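Mudport robotics open day, anyone else go?

wadis71
Went to the open day at the Mudport lab in August. Most of it was posters and a slide talk, but the can sorting demo was worth the drive. One arm, a table, drinks to clear into two bins. They said the sorting model was trained on 1193 runs. Anybody else see it?

beddoe_k
I was there for the 3 pm slot. It's slow. I could clear that table in five seconds. I don't see what a recycling center would do with it.

wadis71
Slow, yes. They never claimed it was fast. The person running it said they were working on grasping first and speed later. My pictures are below, not in any order.
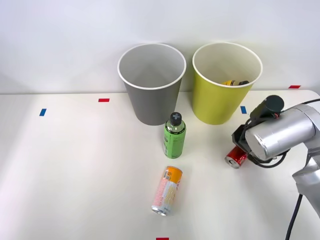
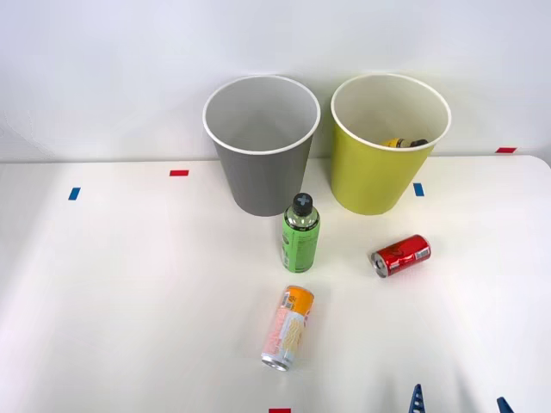
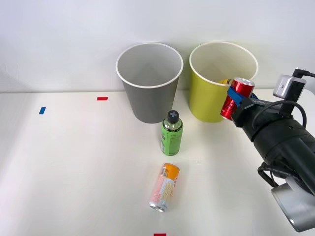
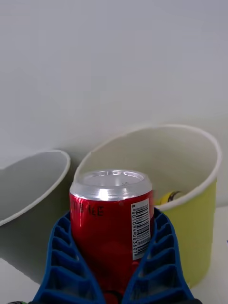

Re: Mudport robotics open day, anyone else go?

ikofan50
Thanks for posting. What is the tape on the table for?

wadis71
I asked. It's so they can put things back in the same spots between runs.

ikofan50
Makes sense. And the blue fingers? Ribbed ones like in your last picture are usually meant to bend around whatever they grab. We have a set at work and they do fine on cans. Thin flat stuff is another matter.

beddoe_k
That's my point though. Three drinks on a clean white table with good light. Put it in front of a real bin with crushed cans and wet cardboard and see how it does. An open day should show the hard case too.

wadis71
They did take questions on that. The answer was that crushed cans are next, and they gave no date. I thought that was fair for a free demo.

beddoe_k
Fair enough. I still would have liked to see it miss one and recover. In my slot they reset the table by hand after each run.

ikofan50
Did they say if there will be another one? I'm 50 miles out and would go if the crushed can thing is ready.

wadis71
The sign-up sheet said next spring. No time listed yet. Parking is behind the building, and the front lot fills up early.

Contact the moderators | Copyright Iko Boards | Back to top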